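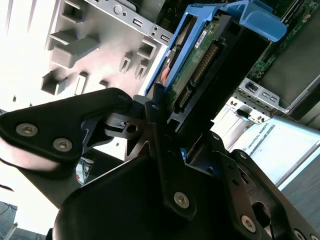
Minutes of the Members' Meeting, November
Gimbridge Repair and Reuse Society
Held in the long room, starting at 7:15 in the evening

Welcome and apologies

The chair opened the meeting and thanked everyone for coming out on such a wet night, and particularly those who had come straight from the Vernach visit earlier in the day and had not yet been home for supper. Soup was on the side table and members were encouraged to get up for it whenever they liked, which they did, so the secretary asks forgiveness if a remark or two was lost behind the ladle. Apologies were received from four members.

Minutes of the last meeting

Agreed, with one correction: the monitor stands were given to the library and should not have been listed as sold. The secretary has changed the copy in the binder.

Report on the visit to the Vernach open day

Most of the evening went to this item, and happily so. There were 13 of us in the party, and the workshop at Vernach could not have been kinder. We were met at the door with coffee and a tray of almond cookies, given name stickers, and taken around in two groups so that everyone could get close to the benches and ask questions.

The demonstration we had all been looking forward to was the robot handling of hard drives in desktop computers. As members know, this is the job that eats up our own sorting evenings — the tower has to be opened, the drive caddy found and brought out, and the drive itself put aside for wiping before anything else can be done with the machine. The Vernach people are working on having an arm do that part, and they set it up on an ordinary open tower with a blue caddy, of the sort with a pull tab that we see so many of here.

The presenter told us that the arm was bought in and that the handling program is Vernach's own, under the project name Brullia. She explained that a case interior is an awkward place for a machine to reach into, what with the brackets and cables and so little room to turn, and that most of the past year had gone into the approach to the caddy. The gripping itself had been quick to settle by comparison. Several of us nodded at this, having skinned our knuckles on those same brackets for years.

Members' impressions were then invited, and there were plenty. One member was very taken with how patiently the arm went about things and said she could have watched it until closing time. Another had expected it to be a good deal faster, and reported that he had done three towers in his head while it did one (he was reminded that he was not in fact holding a screwdriver). A third had asked about drives that are screwed straight into the case with no caddy at all, and was told frankly that these still go to a person. We all appreciated such a plain answer.

There was a good conversation about the underside of the drive, where the circuit board is exposed. The presenter had asked us to notice how near the fingers come to it, and said that a drive meant for reuse must be held by the caddy and never by the board. The workshop lead felt this was well worth repeating to our own newer helpers, and will add a line to the card on the wall by the sorting bench.

Vernach gave out a sheet with some figures. They took in 2,000 desktop computers last year, and 800 of those had a caddy of a kind the Brullia program can be taught. A member asked whether it would ever pay for a group of our size. The answer, given very gently, was no, not at present, but Vernach would be glad to take mixed loads from us if we could bring them sorted by case type. The chair thought this a generous offer and so did the meeting.

The youngest of our party was allowed to press the start button for the second run — wearing the safety glasses, which were much too big — and her grandmother wished it recorded that she has spoken of little else since.

Agreed: that the secretary write to thank Vernach, and that the letter mention the cookies. Agreed also that the workshop lead find out what "sorted by case type" would mean in practice, and bring a note to the next meeting.

Return visit

The chair had taken the liberty of inviting the Vernach presenters to our spring open evening, and they have said they would like to come. They would bring a short talk and a film of the arm working, as the arm itself does not travel. It was pointed out that the projector bulb has been failing. A replacement will be bought before then. A suggestion that we put on a friendly race between the film and our quickest member was enjoyed, and left for another time.

Transport

The minibus was hired from Rungrueang, who were prompt both ways and did not mind waiting while the last of us finished talking. Their bill has been paid. One umbrella, dark green, was left on the back seat and is now on the hook in the hallway.

Sorting evenings

These carry on as usual from 6:30. The anti-static mats need a wipe down, and two of the wrist straps have lost their clips. Members with spare caddies at home, of any color, are asked to bring them in, as the workshop lead would like to see how many kinds we really have.

Any other business

A member asked whether the heater could be turned on before meetings instead of at the start of them. Agreed.

The drawer of loose power cords will no longer close. Two members offered to go through it together.

The meeting closed at 9:05. The next one will be at the usual time, in the same room, and the soup will be leek.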